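Clumico recalls brush cleaner over residue complaints

Clumico is recalling its Plidano brush cleaner after 89 customers reported a sticky film left on bristles. The 11-ounce bottles went on sale in January. 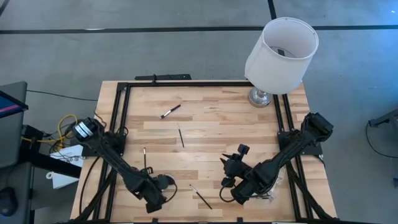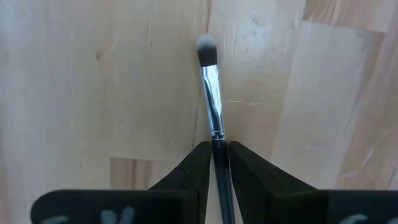
The company says a thickener in the soap was mixed at too high a strength at its Grultow plant. Both makeup and paint brushes are affected, and the film is easiest to spot on light fibers, such as the white tip of the dark makeup brush shown in the second photo. No injuries have been reported – the complaints are about ruined brushes. Stores have 30 days to return unsold stock. Buyers can get a refund at any Dierckx store, with or without a receipt.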